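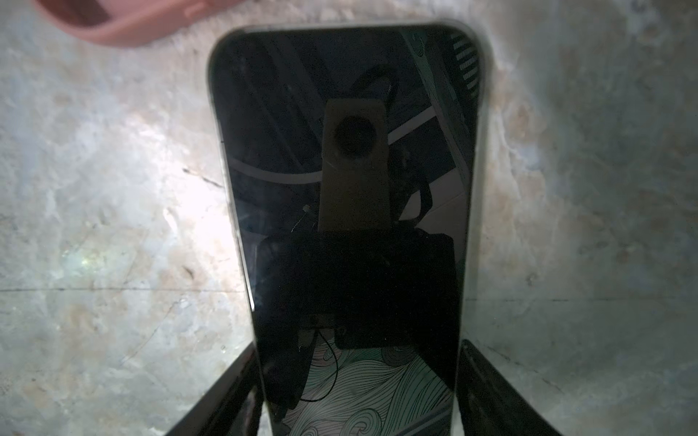

Phone, screen off. Do your pattern browsing before the paste is mixed.

How to hang a busy wallpaper in a small room

Plain paper forgives a bad pattern match. Busy paper does too, up to the moment a guest sits down facing the seam and has nothing else to look at. Allow a weekend for a small room, and don't promise anyone the use of it by evening.

Buy all the rolls at once and read the labels in the shop. Mine was a Brodanell paper, batch 3541, except for the roll that wasn't, which I found out halfway along the window wall. Then look for the pattern repeat. A large repeat means more waste on every drop, so the cheap roll may not be the cheap room.

Getting the wall ready

Strip the old paper, wash off the old paste and let everything dry overnight. Fill the dents, sand with 200 grit and wipe down. Paper hides color very well and lumps not at all.

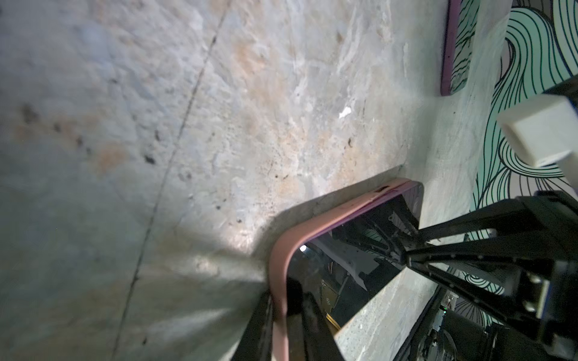
Rough concrete with a crack or seam running through it. A wall in this state needs filler and a second cup of coffee.

Size the wall with thinned paste. The tub will tell you how thin, and the tub is right. I used Prakari, which smells faintly of porridge and gave me time to slide each sheet around while I changed my mind.

Hanging the first drop

Draw a plumb line. Do not trust the door frame, the corner or your own eye – my house was built by somebody who trusted all of them. Hang the first sheet to the line with four inches spare at the top and bottom, brush from the middle outward, and trim with a new blade. Change the blade again well before you think you need to.
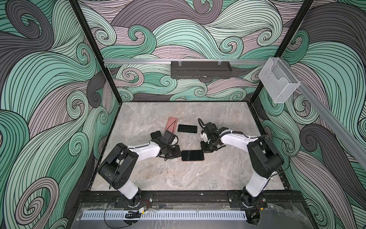

Swirls in mint, charcoal and mauve-pink on three walls.

Corners

Never wrap a full sheet around an inside corner. Measure from the last edge to the corner in several places, take the widest figure, add half an inch and cut. Hang that strip, then plumb a fresh line on the next wall and overlap the offcut. The pattern will be off by a sliver. With curls and waves you can usually live with it; with stripes you'll want a tall bookcase.
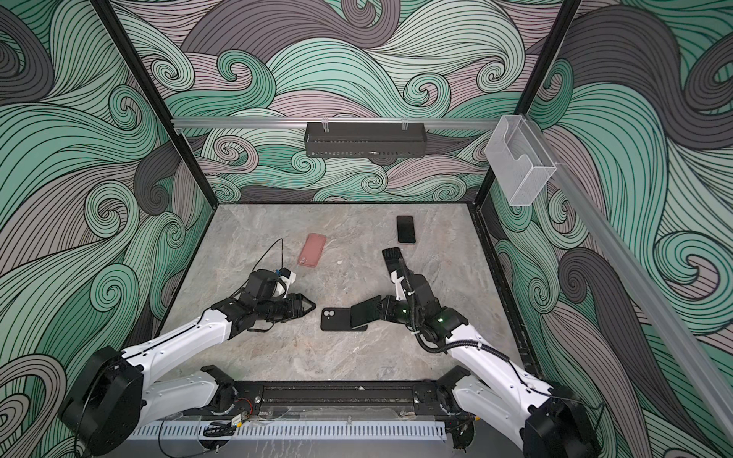
Petronella Makhubela wrote in to say that she starts behind the door and lets the mismatch land there too, and that half an inch is mean in an old house. She adds a full inch and trims it back once the paste has grabbed.

I tried her inch in the hallway and it was easier, so use that. Leave the windows shut until the paper dries, and keep the leftover roll with its label on.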